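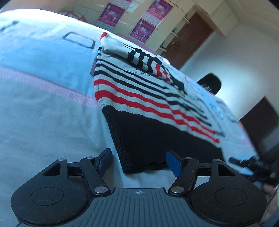

Folding is the chore that people ask us the most about, and we understand why. Every home has it, every week, and it looks so simple when a person does it. For a machine it is one of the hard ones. A knitted sweater lying on a bed has no fixed shape. The stripes curve with every fold, the ribbed part hangs over itself in a wedge, and two blue pads with a gap between them must find one layer of knit and leave the next one where it is. On this page we answer the questions that come to us at Kallio, where we test machines for home and small workshop chores.

Last updated Aug 29, 2022

Can I buy a robot today that folds my laundry?

For a normal home, we would say no. We have tried machines that fold if you first clip each item in the right position by hand. After that you have done the boring part yourself. Our own arm, which we call Irnetti, can fold a hand towel from a flat start. From a pile it is a different story.

How well does Irnetti do?

In August we ran 196 towel folds and 14 sweater folds. The towels were mostly acceptable, meaning that you could put them in a closet and not be ashamed. Of the sweaters, 7 were acceptable. The others had a sleeve outside or were turned into a ball. We plan to do many more sweaters, but each one takes long and a person has to sit next to the arm.

Why are sweaters so much worse than towels?

A towel has four corners and they are easy to find. A sweater has sleeves, a neck, and a ribbed edge that likes to roll. Knitwear also stretches when you pull it, so the place where the fingers close is soon not the place where the fabric is. Dark ribbing is difficult for our cameras too, and they often take a fold for a shadow.

Do the machines damage clothes?

It can happen. We had pulled threads in the first months, when the fingers closed too hard. Now we use soft pads and less force. Please do not try it with something your grandmother made.

Why do you use fingers and not suction?

Suction is very good for boxes and sheets of metal. Through knitted fabric the air simply goes. Valtteri Vuorinen tested needle grippers for us, and they hold wool well, but we did not want needles in a bedroom.

What about shop-floor chores?

There the situation is better. At the Vanlow workshop an arm unloads trays of parts during the evening shift, and Morag Semple, who is responsible for that line, tells us she checks it two times per shift. The trays are always the same and they always arrive in the same place. If your chore is like this, a machine can probably do it now. Sorting mixed returns, at the Devitz warehouse, was not successful and we stopped it.

Which home chores are already solved?

Vacuuming of open floors, more or less. Mowing a lawn which has a clear border. Washing dishes has been solved for a long time, if you count the dishwasher, but loading it is still your job.

How much does a test arm cost?

The pads and small parts for one gripper cost us 598 euros. The arm itself is rented, and the price depends on the contract, so we prefer not to give a number here.

When will folding be ready?

We don't know. We expect towels and pillowcases first, in laundries, and sweaters much later. If somebody promises you a date, ask to see it done with your own clothes, taken from your own basket.

Can I send you clothes for testing?

Yes, clean ones only, and adult sizes if possible. We cannot send them back. Old sweaters are the most useful to us at the moment, also with small holes.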